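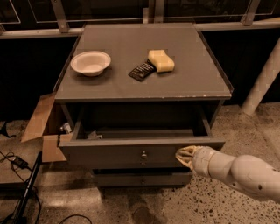

Bedside Cabinets, Before the Clear-Out

The gray cabinet on the terrazzo has a top that sticks out a little past the body on every side. Top drawer partly open, bottom one shut. On top are a shallow white bowl, a dark package with small white lettering and a pale yellow sponge.

Search this site
Search for:
Go

Posted 2026-10-01 by Tarek Hourani

The guest house at Borthorpe is getting new bedroom furniture over the winter, and the old pieces have to be emptied, cleaned and sorted before they go anywhere. I am keeping this page for the people who bought or were promised one of the bedside cabinets, and for anyone who stayed with us and remembers them.

The cabinets came with the building. Rimantas Bite, who did the repairs here before me, thought they were bought as one lot when the Tendmont hostel closed. The invoice we found in the office says 1,933 for the whole lot, beds included, with no date on it. They have been painted at least once since then.

Notes on the cabinet

The top. Matte gray, with faint marks that show when the light falls across it. The front edge has a few small pale chips and scuffs, and the most noticeable chip is white and toward the right. I will fill that one if the new owner wants it done, but the paint match will not be perfect. The rest I would leave alone.

The upper drawer. Deep, dark gray inside, and mostly empty. There is a small crumpled gray thing near the left front and something small and white against the side. Please take everything out before wiping a drawer down, including whatever has been pushed into the corners. Last May we sent a cabinet to Kaijage with a room key still in it and had to drive over to get it back.

The knobs. Small, round and metal, one in the center of each drawer front, the lower directly under the upper. If one turns in your hand, tighten the screw from inside the drawer. Do not glue it. I have a bag of spare screws in the workshop.

The things on top. The bowl is empty. It looks like molded paper or pulp, so keep it away from the sponge. The sponge is lying partly on the dark package, and both need to come off before the top is cleaned. Anything still sealed can go to the kitchen shelf.

Cleaning

Take the drawers right out and stand them on end. Warm water with a little dish soap is enough for the outside. Wring the sponge well and go over the top twice, then dry it with a towel – water left along the chipped edge gets under the paint. The inside of the drawers only needs a damp cloth. Leave them out of the cabinet overnight.

If a drawer sticks, rub a candle stub along the runners. Sanding is a last resort and I would like to be asked first.

Where they are going

Room 189 is the odd one. It is the old Tendmont number, still on the door, and the cabinet from there is staying with us for the upstairs landing. Two are reserved for the reading room at Brostotgate. The others are first come, first served to former guests and neighbors, and there is no charge, but you will need to collect. They fit in the back of most cars with the drawers removed.

Bring a blanket to wrap the top. The overhanging edge is the part that gets knocked on the stairs – most of the chips we have come from moving day.

More pages like this will go up for the wardrobes and the desk chairs once those rooms are emptied.

Recent galleries

Borthorpe: the linen room shelves
Stair carpet, old and new
Kaijage delivery, May
Reading lamps that need a new cord
Brostotgate reading room, before painting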